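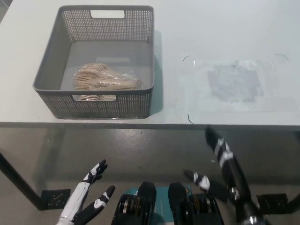 Gallery Notes, No. 30

Hand and Camera Trials at Idcombe

The Idcombe Handling Laboratory has published a short selection of pictures from its current programme on robot hands. The programme compares multi-fingered hands with the simpler grippers used in the laboratory's earlier work, and considers how the choice of hand affects the placing of cameras and the settings of the arm controller. It is carried out jointly with Pellegrini, which supplies the controllers, and is supported by the Hitis equipment fund.

The comparison covers 3 end effectors: a parallel-jaw gripper, a suction gripper and a humanoid hand with separately driven fingers. Each is given the same set of household and catering goods, and each is assessed on the same sheet. The pictures on this page relate to the humanoid hand only. Pictures of the two grippers will be added when that part of the work has been reviewed.

Starting position, goods in the basket

The bagged cutlery lies on the floor of the grey mesh basket, with both hands clear of it. The patch on the table to the right of the basket is where the placing part of the exercise is scored. Bagged goods were chosen at the request of the Pellegrini team, who had found in earlier work that a clear bag is a demanding item for all three end effectors. The film reflects light, its outline is hard for the camera to separate from a pale surface, and the contents shift when the bag is lifted.

The basket adds a second difficulty. The hand must enter from above and close on the bag without pressing on the side walls. The parallel-jaw gripper needs less room to open, while the humanoid hand offers a greater choice of finger positions. The assessment sheet records contact with the walls as a separate entry, so that a successful lift with heavy wall contact is not given the same mark as a clean one.

Hand and bag on the open table
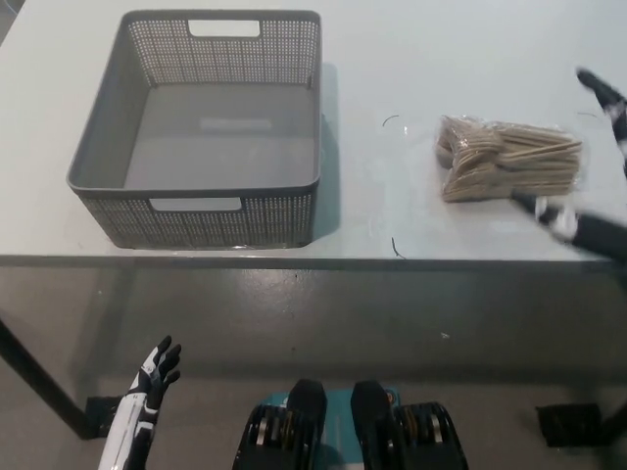
Camera placing has been the most closely discussed question of the programme. A camera at the head gives a steady view of the whole working area, but an arm reaching across the table may hide the item at the moment of contact. Fast movement is a further concern: the right hand is blurred at the end of the cutlery bag, and a finger position cannot be read with confidence from a view of this kind. Glare along the edges of the plastic adds to the problem. The laboratory has therefore asked for a second view from the wrist to be included in the next stage, and will report on whether the additional image is worth the load it places on the controller.

Notes on the controllers

Two controllers are under comparison. The first is the standard Pellegrini unit, which has been in service at Idcombe for some years. The second is the Jedon, a newer unit with a separate channel for each finger. The Jedon allows the closing force of the thumb to be set apart from that of the other fingers, and operators have found this useful with soft packaging. It also takes longer to set up, and its settings must be checked again whenever the hand is removed and refitted.

The programme allows for 3000 grasps with the standard unit and 4000 with the Jedon. The larger number reflects the greater range of settings to be covered. Grasps ended by the operator are kept in the record and marked accordingly. Results will be given for each type of item as well as for the full set, as an overall figure can conceal poor performance with a single kind of packaging.

Lighting in the working area is kept at one level throughout the comparison. A proposal to repeat part of the work under dimmer light has been accepted in principle and will be considered once the wrist camera has been fitted.

Further pictures

The gallery will next be extended in October, when pictures of the suction gripper and the wrist camera mounting are expected. Institutions wishing to use the assessment sheet in their own trials may request a copy from the laboratory office. Requests should state the type of arm and hand in use, the controller fitted and the goods to be handled.

Published 21/05/2020 by the Publications Office, Idcombe Handling Laboratory

Contact us | Copyright Idcombe Handling Laboratory. All rights reserved. | Back to top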